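Operating Practice Forum > Hand-Held Grippers > Draft rule on soft items and shared rooms

Posted by gpringle (moderator) 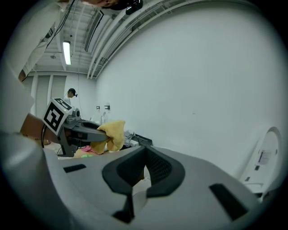 Cloth handling with a hand-held gripper, second operator standing farther back.

The working group requests comments on section 14 of the draft practice for hand-held gripper sessions. The proposed text reads as follows:

"Where two or more operators wear headsets in one room, each shall have a marked standing area. Cloth shall be released onto the work surface before an operator turns away from it. Markers on the gripper shall be checked for damage at the start of each session."

Comments are open until the end of July. Please cite the sentence to which your comment refers.

Greer Pringle

Reply from e_tosh

I support the third sentence. At Mackay we inspect the marker cube before every session and again after any drop. A scuffed face is replaced and the change is entered in the log. I would ask that the drop check be added to the text.

I do not support the second sentence as written. Operators turn slightly all the time, and a strict reader would have them putting the cloth down every few seconds.

Reply from Lumbantobing_T

I must disagree with Mr. Tosh on the second sentence. A hanging cloth can catch on a strut or a cable, and the operator's attention is already on the jaws. The wording could be limited to "turns away to leave the standing area." That would meet his concern and keep the rule.

The draft is silent on cables. One operator in the photograph has a black cable running down from above. Our site rule at Warard is that cables are routed overhead or behind the operator, and never across the table.

Reply from FSemple

Has the group settled a size for the standing area? The Drusow site rule gives 70 centimeters from the center of the area to its edge. I find this too small for two people with their arms extended.

Reply from e_tosh

Mr. Semple, a larger figure will exclude small rooms altogether. We have logged 126 sessions under the 70 centimeter rule with no contact between operators. I accept Ms. Lumbantobing's wording for the second sentence.

Reply from FSemple

The absence of contact in 126 sessions at one site does not persuade me. I ask that my objection be recorded.

Reply from gpringle (moderator)

The objection is recorded. The drop check and the revised second sentence will go into the next draft. Cable routing will be taken up as a separate item, and Angus Gourlay will circulate proposed wording. The size of the standing area remains open.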